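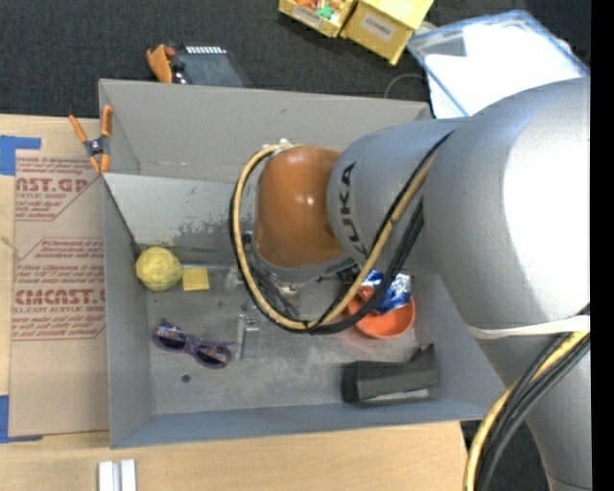 ## Nura Hill repeats: finished all 7, now what?

**kettle_kate** wrote:

Okay I have to tell someone and my husband has heard it twice. I did all seven Nura Hill repeats this morning with the ruck on! Seven! Back in December I did two and then lay down on the grass by the water fountain and looked at the sky for a while. Same hill, same shoes, 20 pounds in the pack this time.

We had a great group out too. Séverine Courtois led it and she had us do squats at the bottom, bear crawl to the first lamp post, then run the rest. I was last up on every single one and got cheered in every single time.

So my question is what to do next. I'd love to sign up for the Adavach ruck in the fall if it goes ahead, but I have no idea whether I should be adding weight, adding hills or just going longer. What worked for you all?

---

**stairwell_dan** wrote:

KATE!! That hill is no joke, the top third is steeper than it looks from the lot. Huge congrats.

Add weight. I went from 20 to 30 over one summer and everything else got easier, including stuff with no pack at all. Merkins, carries, even my regular runs.

---

**ulle_r** wrote:

Congratulations Kate, I was two people ahead of you and I could hear you laughing on number five, so I knew you were fine.

I'm going to disagree with Dan, though. Don't touch the weight yet. The Adavach course is long and mostly rolling, and what gets people there is time on their feet. Go longer with the same 20 and keep one hill day a week. I added weight too early my first year and my left hip complained until winter.

Ülle Rimkutė (yes, the one with the orange hat)

---

**stairwell_dan** wrote:

> Don't touch the weight yet

Eh. I hear this a lot and I think people get too careful. She just did seven of them! She's obviously ready for more.

---

**ulle_r** wrote:

Ready for more, sure. More of what is the question. Seven repeats is a short hard workout. Walking for hours with straps on your shoulders is a different animal, and you've never done Adavach, Dan :)

---

**stairwell_dan** wrote:

Okay, ouch, fair. I've done the Kamitier stair climb with a pack, 400 steps, but I'll admit that was over before my coffee wore off.

---

**mosey_mark** wrote:

Can I put in a word for sandbags? One day a week, swap the ruck for a sandbag and carry it every which way: bear hug, one shoulder, other shoulder, overhead if you're feeling brave. It did more for my back and grip than anything, and it's so much fun with a partner. We do a version at the Arnaud Field track where one person carries a lap while the other does lunges, then you trade. I'm smiling just typing it.

Also, what socks are you wearing? If you're going longer, start testing socks now. I mean it.

---

**kettle_kate** wrote:

Ha, I love this place. Socks are whatever was clean, so noted, Mark!

Ülle, the hip thing got my attention. Mine gets cranky on the downhills already. Would you walk the downs or keep jogging them?

---

**ulle_r** wrote:

Walk them, short steps, every time you have the pack on. Save the jogging for days without it. And cinch your straps tighter than you think, a bouncing pack is miserable.

---

**stairwell_dan** wrote:

Agreed on walking the downs. See, we agree on something. I still say try 25 for one easy flat walk and see how it feels.

---

**ulle_r** wrote:

One flat walk, fine. On a flat path. With me there to say I told you so.

---

**kettle_kate** wrote:

Deal! Long flat one Saturday then, meeting at the Arnaud Field lot, everybody welcome and any weight or no weight. Mark, please bring the sandbag, I want a turn.

---

**mosey_mark** wrote:

It's already in the car. Bringing spare socks too.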